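Gedis Handling Programme

The Gedis Handling Programme is a workplace automation scheme run at the Lernby distribution site of the household goods firm Ibarra. It covers the gradual transfer of repetitive picking and placing tasks from manual packing lines to robotic arms, together with the retraining of the employees affected. The site employs 430 people, of whom 38 hold posts created under the programme.

Background

Before the programme began, small items at Lernby were sorted by hand in 2 shifts. Staff turnover on the sorting lines was high, and complaints of wrist and shoulder strain made up a large share of reports to the site's health office. An earlier attempt to install fixed sorting machinery was abandoned when the range of goods proved too varied for it. The management then turned to arms that learn from recorded human movements, supplied by the engineering firm Stavel.

Demonstration work

Movements are recorded by employees known as demonstrators, who carry out short tasks with hand-held grippers. The recordings are used to train the arms on the packing lines. Most demonstrators are former packers. They work on the upper floor, away from the lines, and a session is normally limited to four hours.
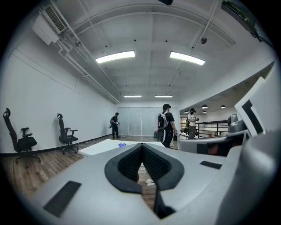
A hand-held gripper beside a white tabletop, with three people in the room beyond.

The work differs from packing in several respects. A packer was judged chiefly by the number of items handled in a shift, while a demonstrator is expected to move at a steady pace and to repeat a task in varied ways. Recordings in which an item is dropped are kept and marked separately. New demonstrators receive instruction from an experienced colleague before recording alone.

Effects on employment

Under the agreement between Ibarra and its staff, no packer may be dismissed as a direct result of the installation of an arm. Posts left vacant on the lines are not always filled, however, and the number of packers has fallen. Demonstrators are paid at a higher grade than packers and do not work nights.

Awuor Rashidi, the staff representative during the negotiations, supported the agreement but argued that employees whose movements are recorded should have a say in how long the material is kept. A clause on this matter was added in January. It allows demonstrators to ask which recordings of their work remain in use, although it does not give them the right to have these withdrawn.

Criticism

Some employees have objected that the higher grade is tied to the length of the recording work and may lapse once enough material has been gathered. Ibarra has stated that new goods will continue to require new demonstrations. The question of grading is reviewed each year.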